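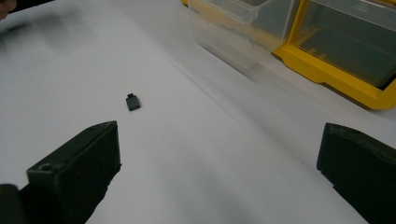
Small black thing, white table. July.

Up at 5. Gulls. Window won't shut properly so it was like having them in bed with me. Lay there doing sums about the roof, which never helps at that hour, then gave up and made tea.

Sikder's quote came last night and I read it on the stairs with my coat still on. £3886. That's for the back slope only, the front he says will do another winter if we're not fussy. I am a bit fussy. Mum's chair is under the front slope. But he did go up there himself and he was up a good long while, and he showed me the slate he brought down, soft as a biscuit, you could push a thumbnail in. So I believe him about the back. Not sure I believe him about the front. Will ring Selvaraj.

Rang Selvaraj. He said get another quote, which is what he always says, he'd get another quote on a loaf of bread. Then he said who else is there this side of Bridby and I said well quite. Then we talked about his knee.

Porridge. Ran out of milk halfway through pouring it.

Bus to Bridby for the bank and the milk and Mum's prescription. Late, and then the driver had to go back for a lady's trolley which she'd left at the stop by the chapel. Whole bus turned round. She was mortified, kept saying sorry to all of us one at a time down the aisle. Rained from the quarry onwards, proper rain, couldn't see the estuary at all.

Bank: man at the desk very young and very kind. Said I could do it all on my phone. I said I know I can. He did it for me anyway. So the money is moved over from the savings and it looks horrible, such a little number left behind. Keep telling myself it's what it was for. Dad would have said a roof is a roof. Dad would also have tried to do it himself with a ladder from next door, so.

Prescription not ready. Come back after lunch. It is never ready. Had a sausage roll on the bench under the market roof and read the notices. Someone is giving away a piano again. Someone has lost a tortoise, "quick for his age". The swimming has changed its hours and I didn't write them down, must ask.

Went in Skoletti for a coffee to get dry. They've changed the chairs. The old ones were ugly but you could sit in them, these ones tip you forward so you drink faster I suppose. Saw Sølve Kristiansen by the window with all his papers out. He's doing the tide tables for the harbour leaflet and has got himself in a muddle over summer time, half of them an hour out and he can't tell which half. I sat with him and we went down them with a ruler. Nice to have something to do with my hands that wasn't house. He paid for my second coffee. He thinks we should have the roof done in one go, both slopes, scaffolding being most of it. Hadn't thought of that. Wish he'd said it before I went in the bank.

Ring Sikder and ask what the front would be if done same time!! Underlined this twice in the book.

Back to the chemist. Ready except for one thing, which they owe us. Little slip of paper with OWED on it, goes on the fridge with the others.

Missed the half past. Walked down to the slipway to kill time. Tide right out, that smell, and the boats all lying over on their sides. Rain had stopped and it was doing that thing where everything drips and shines and you're suddenly too hot in your mac. A boy was throwing stones at a buoy and hitting it every time, he had a really good arm. I clapped and he looked horrified and went home.
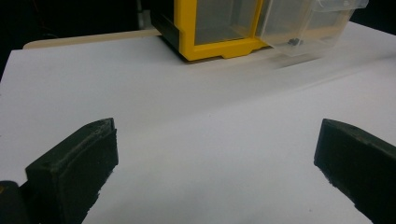

Home by four. Mum had had a good day, she'd been out to the gate on her own and back, and told me so before I'd got my key out of the door. She'd also rung the coalman and ordered coal, in July, because he was cheap. Can't fault it. Don't know where we'll put it with the back shed full of Dad's paint.

Told her about the quote. She went very quiet and then asked what the house cost when they bought it, and I said I didn't know, and she said less than that. Then she laughed so much she had to have her water. I'd been dreading telling her all day, daft really. She said spend it, what else is it going to do.

Rang Sikder. No answer. Left a message, rambled, forgot to say my name and had to ring again and leave another one with just my name in it.

Moved the buckets. There are 2 on the landing and the big preserving pan in the back bedroom, and the pan had caught a surprising amount from this morning. Emptied it over the beans. The carpet at the edge there has gone a funny colour and I think when the roof's done it'll have to come up, and then there'll be the boards to look at, and so on for ever. Not thinking about it. Put a towel down.

The beans are doing well at least. Slugs have had every single lettuce, just stumps. The courgettes are about to go mad, I can feel it, there's one already that I'm sure wasn't there yesterday morning. Picked the first sweet peas, not many, put them in the egg cup by Mum's bed. She says she can't smell them any more but likes knowing they're there.

Tea was eggs and the last of the new potatoes. Forgot the milk!!! Went all the way to Bridby and got everything but the milk. Black tea for me, and Mum had the top-up from the freezer that goes in lumps. She was very good about it.

Selvaraj rang back, he'd been thinking. When he starts thinking it's an hour on the phone. He's found a cousin's neighbour who does slates, over the far side, and would I like the number. Took it down on the back of the OWED slip. Told him what Sølve said about scaffolding and he was put out, I think because he'd wanted to be the one to say it. He's coming up at the end of the month for a few days if his knee allows, and will sleep in the back bedroom, pan or no pan. I said you'll want to be on the left side of the bed. He thought I was joking.

Sikder rang at ten to eight while I was in the bath, Mum answered. She has written down what he said but can't read her own writing and neither can I. It's either "Thursday" or "thirsty". There is a figure that might be a seven. Will have to ring him again in the morning and pretend I want to check the details.

Walked up to the top of the lane after, hair wet, to see if the sky was clearing. It is, over the sea anyway, a long yellow strip. Clukness looks better from up there than from in it. You can see our roof from the stile and the bad bit shows quite clearly once you know, a sort of dip, like a cushion someone's got up from. Can't think how I never noticed. I've sat on that stile since I was ten.

Swifts still here, screaming round the chapel. They go so early. Every year I mean to write down the last day I see them and every year I realise a week too late that they've gone. So, writing it down, swifts still here tonight.

Things for tomorow:
ring Sikder
milk
ring the slate man, maybe, or don't tell Selvaraj I haven't
ask at the pool about the new hours
Mum's hair, she wants it washed before Sunday lunch people come
clear shed or at least look at shed
Sølve's ruler, it's in my bag, I walked off with it

10 now and still light enough to write by the window. Wind's gone round. I've wedged the sash with a folded bus timetable, see if the gulls get through that. Bed.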